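Portable Devices and Power, Unit 5
Batteries: how they age and how to look after them

These notes go with the second half of the unit. Read them before the practical and bring a copy with you. You will need the discharge worksheet and a pen.

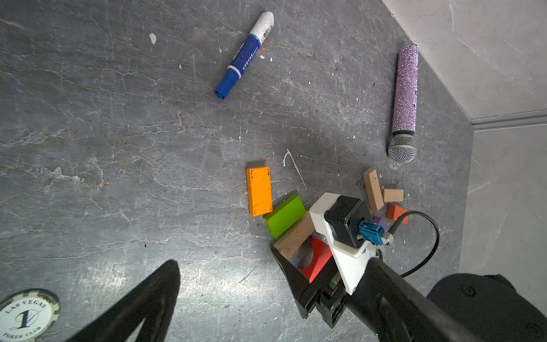
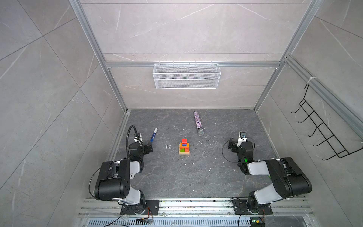

Does a laptop battery wear out if the laptop is left plugged in all the time?

It does wear, but slowly, and the cause is mostly the high charge level combined with heat. Once the battery is full, the laptop runs from the mains and the cells are hardly used. They still sit at a high voltage, which speeds up the chemical changes inside them. Setting a charge limit of 80 per cent reduces this.

1. What is inside the pack

Nearly all phones, tablets and laptops use lithium-ion cells. A cell has two electrodes, a thin separator between them and a liquid or gel called the electrolyte. Charging moves lithium ions from one electrode to the other. Using the device lets them move back, and the current flows round the outside circuit while they do.

A phone normally has one cell. A laptop has several, joined in series to raise the voltage or in parallel to raise the capacity. The pack also contains a small circuit board that measures voltage, current and temperature, and disconnects the cells if any of these goes outside its safe range. When a laptop reports a battery percentage, the number comes from this board. It is an estimate.

2. Capacity and energy

Two units are in common use and students often mix them up.

Milliamp-hours (mAh) measure charge. Watt-hours (Wh) measure energy. To get from one to the other, multiply the charge in amp-hours by the voltage. You cannot compare a phone battery and a laptop battery in mAh alone unless the voltages are the same. Use Wh for any comparison between devices, and use it in your write-up.

Design capacity is what the pack was meant to hold when it left the factory. Full charge capacity is what it holds now. Battery health is the second divided by the first, given as a percentage.

3. Two kinds of ageing

Cycle ageing comes from use. One cycle is a total of 100 per cent of the capacity used, however it is split up. Going from full to half on two separate occasions makes one cycle. Each one leaves the cell with slightly less lithium that can move.

Calendar ageing happens whether the device is used or not. It depends on temperature and on the charge level during storage. A laptop left full in a hot car loses capacity faster than one left half charged in a cool cupboard. This is the part people forget, and it explains why an old device with a low cycle count can still have poor health.

Internal resistance also rises with age. The voltage then drops further when the processor asks for a lot of power at once. A worn laptop may shut down suddenly with 8 per cent showing for this reason.

4. Worked example

The Woveck laptop on the loan list has a cycle count of 422. Its design capacity is 50 Wh and its full charge capacity is 41 Wh.

Health = 41 divided by 50 = 0.82, or 82 per cent.

If the laptop draws an average of 8 W in light use, the run time when new would be 50 divided by 8, or 6.25 hours. The run time now is 41 divided by 8, or 5.125 hours. Quote this as 5 hours and 8 minutes to the nearest minute. In practice the laptop will switch off a little before it reaches zero, so the measured time will be shorter.

Repeat the sum with an average draw of 20 W. Note how much of the run time depends on what the laptop is doing.

5. Reading the battery report

The Woveck and the Irik both run Windows. Open a command prompt, type powercfg /batteryreport and press Enter. The window will show where the report has been saved. Open it in a browser and find the section on installed batteries. Copy down the design capacity, the full charge capacity and the cycle count. Some models leave the cycle count blank, in which case write "not given".

The Dikix tablet has its own page under Settings, then Battery, then Details. It gives health as a percentage and does not show the two capacities.

A single reading can be misleading. If the device has not been run low for months, the board may have lost track of the true capacity. One full discharge followed by a full charge will usually correct the figure. It does not repair the cells.

6. Everyday care

Keep the vents clear. Avoid charging on a bed or cushion. Use the charge limit if the laptop lives on a desk, and turn it off the evening before a long journey. Partial charges are fine, as lithium-ion cells have no memory effect of the kind found in older nickel-cadmium packs.

For storage over a month or more, leave the battery at half charge, shut the device down fully and check it every 3 months.

Stop using any pack that has swollen. Signs include a trackpad that no longer clicks, a lid that will not close flat or a gap along the edge of the case. Do not press on it or puncture it, and do not charge it again. Tell a member of staff. Loose packs must never go in a general waste bin.

7. The practical

Work in groups of 3. Each group takes one device and records its figures as in section 5. Set the screen to half brightness, unplug the charger and play the test video supplied on the Pandey memory stick. Write down the percentage every 5 minutes until the session ends.

Plot percentage against time. Draw a straight line of best fit and use it to predict the total run time. Then work out the average power draw from the full charge capacity and compare it with the figure in the worked example.

In your write-up, say where the points leave the line and suggest a cause. Mention the health of the battery and the temperature of the room. Hand in the graph with the worksheet.

Questions to think about before the next session

Why might two identical laptops bought on the same day differ in battery health?
Why do manufacturers slow down charging near the top?
What would you check first on a second-hand laptop, and what could the seller's figure leave out?

Last updated: March

Related notes
Unit 3: Volts, amps and watts
Unit 4: Chargers, cables and power ratings
Unit 5 worksheet: Discharge test
Unit 6: Screens and brightness
Unit 8: Repair, reuse and recycling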